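Chapter 9
Helping Hands: Giving, Neighbours and Family Need

When a family falls on hard times, word usually travels faster than any official letter. Somebody hears it at the school gate, somebody else passes it on in the queue at the chemist, and by teatime there is a pie on the doorstep and a promise of another tomorrow. Most of us have been at one end or the other of that sort of kindness, and it is a good place to begin, for the large and sometimes rather bewildering business of raising money for families has grown out of these small and very old habits.

In this chapter we shall spend a good deal of our time in Turotside, a town we met briefly when we looked at wages and rents. One January a house fire there left a family of five without a home, and neighbours opened an appeal on a giving website called Treltau. They asked for 3,000 pounds, enough to cover a deposit and the first weeks of rent. The appeal had 265 donors, many of whom had never met the family at all, and it raised the whole sum in 2 days. We shall come back to those donors more than once - who they were, what they were told, and what they felt they were owed in return.
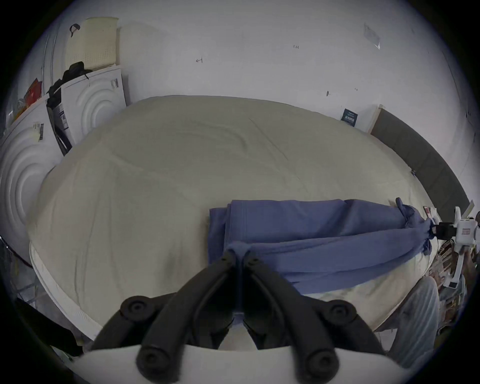
Fig. 9.1 Blue cloth, partly folded, on a bed with a beige sheet.

Money is only one part of the story, of course. A family that has lost its home also needs bedding, lifts to work, someone to sit with the children, and a patient friend who will fill in forms. Help of this kind seldom appears in any set of accounts, and yet when people look back on a bad year it is very often what they remember first. You may like to ask an older relative what they remember, and to keep a note of the answer for the exercises at the end.

We shall then turn to the Azevedo Fund, an older charity in the same town, which asks families to apply in writing and makes its decisions once a month. It is slower than an online appeal, and some people find the form a little cold, but it can help those whose troubles are too private to be shared with strangers. The last part of the chapter crosses to the village of Rumano, where families pay a small sum each week into a common purse and draw on it after a birth, an illness or a death.

Before reading on, write down one occasion when you gave something to a family you did not know well, and how you came to hear of them.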